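Our project was about how families in Priltden remember the old postal service, and we loved doing it! Liv Sæther and I did the interviews, Jaanus Venckus typed them up, and Baiba Ramanauskas checked our spelling of the street names (there were a lot of them).

## What we wanted to find out

How did people send things before the Krūmiņa road opened? We read 18 letters from the town archive and talked to four former sorters, who were so generous with their time - one chat ran on past supper.
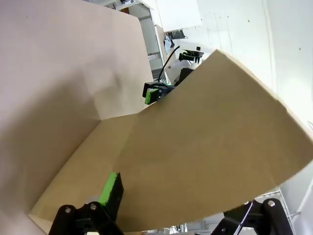 ## What we learned

Parcels went by boat to Bridik 3 times a week in summer, and in January they went only when the ice allowed. One ledger lists 928 parcels for a single winter, which amazed us all. Mostly it was socks, jam and school books.

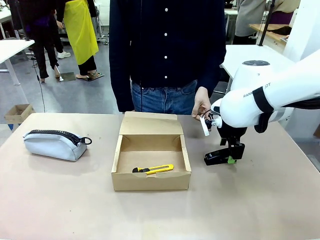
The sorters had very firm ideas about packing. Uldis Žukauskas told us that anything soft went in last, so a pencil case like the light grey one with the chunky black zip would have gone on top of the books. He still packs his suitcase that way!

## What we would do next

We'd love to find the boat crews' families. Algirdas Vītola has lent us a map of the landing places, and Liv wants to start with the northern one.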